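Livestock Supply and Market Notes: December

From the Clallerine Growers' Association newsletter

Members who sell through the Clallerine yard will have received the revised winter schedule by mail. The schedule takes effect at the start of December and applies to cattle, sheep and goats. Hogs will continue to be handled under the existing arrangement with the Surby plant, and no change to that arrangement is planned before spring.

Supply of feeder cattle has been steady through the fall. The yard handled 1,010 head in the most recent reporting period, against 538 in the period before it. Much of the increase came from producers in the upper valley, where pasture dried out early and several herds were moved ahead of their usual dates. Lighter calves made up a larger share of the offering than is normal for the season, and buyers adjusted their bids to match. Prices for heavier steers held firm to the close of the final sale.

Goat numbers remain small, with 111 head consigned. Demand from local processors was strong throughout, and every pen offered was sold. Members who keep goats as a sideline may wish to speak with the market office before deciding how many kids to carry through the winter. Buyers have told the office that they would take more animals if they could be assured of even size and a known health history.

Ruth Arboleda, who manages the market office, asks consignors to pay close attention to identification. In the last three sales a number of sheep arrived with missing or unreadable tags. These animals cannot be penned until the owner has been reached by telephone, and the delay holds up unloading for everyone else in line. Replacement tags are kept at the receiving window. Consignors should check each animal before loading and should bring a completed movement form for each load, signed by the owner or the owner's agent.

Under the new schedule, receiving opens at 6 a.m. on sale days and closes at 10 a.m. Trucks arriving after that time will be unloaded only if pen space allows. Stock delivered the evening before a sale will be given hay and water, and the charge will be deducted from the seller's check. The rate is posted at the yard and is unchanged from last winter.

The association has also been asked about hay. First-cutting grass hay is in reasonable supply, but good alfalfa is short. Members with hay to sell are invited to list it with the office, giving the type, the cutting, the bale size and whether it has been stored under cover. Listings are free to members and will be kept up for 70 days unless the seller asks that they be removed sooner. The association does not inspect hay and takes no part in setting its price. 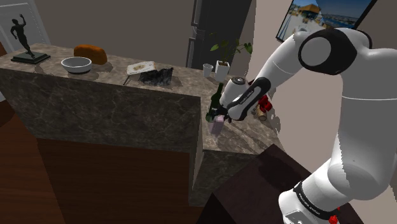
Two matters concerning animal health require attention. Foot rot has been reported in sheep flocks on both sides of the Ismail road, and owners of neighboring flocks should examine feet before bringing animals in from wet ground. Any lame sheep should be kept at home until it has been treated and is walking soundly. Lame animals presented at the yard will be turned back at the owner's expense. Separately, purchasers of replacement ewes are advised to keep them apart from the home flock on arrival and to consult their veterinarian on vaccination and worming.

Philomena Fahy will lead the winter meeting on ewe nutrition in the upstairs room at the Stivo hall. The program covers body condition scoring, feeding in the last weeks before lambing and the use of home-grown grain. It begins at 7 p.m., and members may bring guests. Those who would like a forage sample discussed should deliver the laboratory report to the market office at least one week beforehand.

Settlement checks for the final fall sale have been mailed. Questions about weights or deductions should be put to the office in writing, with the sale ticket number included.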